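Lerkov Window Fan Review: One Winter and One Spring Later
07/03/2020

I put off buying a window fan for years, mostly because the one my parents had rattled all night long and dropped dust on the bed.
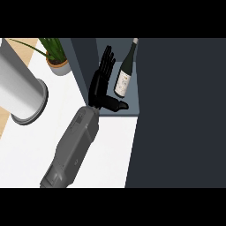

What finally pushed me over was our upstairs hallway, which holds heat like an oven even when the rest of the house feels fine. We bought the Lerkov twin fan in December, when it was marked down to $60 (I do love an off-season bargain!), and it sat in the closet until the first warm week of spring.

Setting it up took me 24 minutes, and a good part of that was hunting for a screwdriver. The side panels slide out to fill the window and lock with a little tab. Ours is an older wood window with a slightly crooked sill, so I tucked a strip of foam along the bottom and it has stayed put ever since.

Now, the part I really care about is the exhaust setting. Once the sun goes down I turn the Lerkov to blow out, open a window on the shady side downstairs, and let the cool evening air pull through the whole house. Most nights we don't touch the AC until lunch the next day, and I've been so pleased with that. On low it makes a soft hum I sleep right through. High is another story, and we have to turn up the TV.

I do have a few complaints. The grille doesn't come off without taking out eight tiny screws, so cleaning is a chore. The cord is short too, and the thermostat dial has no numbers on it, just a snowflake and a sun. My sister has the Hikent, with a proper display and a remote, but she paid nearly double and hers is louder on low.

I'd buy the Lerkov again for a bedroom or a hallway. For a big living room I'd look at something stronger.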